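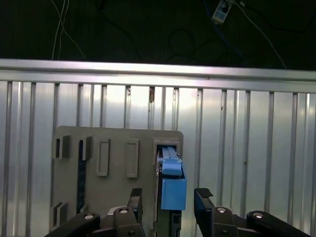 Chapter 3
Automation at the Repair Bench

3.1 Dividing the work

Desktop computers are awkward objects for a machine to handle. Cables move, catches differ between models, and many parts must be pulled in one exact direction. For these reasons the refurbishing trade was slow to automate. This chapter follows one workplace, the Florkier depot at Pesomgate, where robot cells were added to a line of hand benches. In the first year the depot processed 1,951 machines, almost a third of them through the cells.

Before the change, one technician took each computer from intake to final test. Afterwards the job was split in three: preparation, part handling and inspection. Only part handling passed to the cells. Preparation - opening the case, freeing cables, rejecting damaged units - stayed with people. 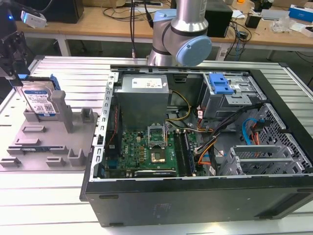

Figure 3.1 An opened tower on the slatted table, with a hard drive in a blue caddy standing in the fixture to its left.

3.2 Fixtures and fixed positions

A technician can put a drive down anywhere within reach. A cell works best when each part has a known place, and this is the purpose of the fixture. At Pesomgate the fixtures were first drawn up by Kha Mạc, a bench technician of long standing, who was then moved to a new post with no repair duties. Her knowledge of where caddies stick and how far a latch will bend became part of the written procedure.

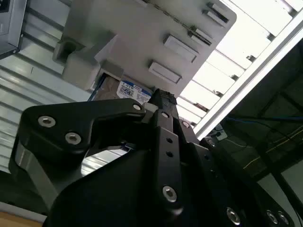 Figure 3.2 Gripper beneath a grey moulded panel, with part of a hard drive visible.

3.3 Skill, pace and responsibility

Technicians reported less strain in the hands but more waiting. Nghĩa Bùi, shift lead at the time, recorded that stoppages came in clusters, so that two people might stand idle and then be needed at once.

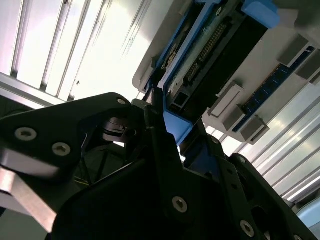 Job grades were a further difficulty. The old scale paid for speed at the bench, and clearing a stopped cell did not appear in it. Section 3.4 sets out the revised scale, and Section 3.5 deals with who signs for a machine that both a person and a cell have handled.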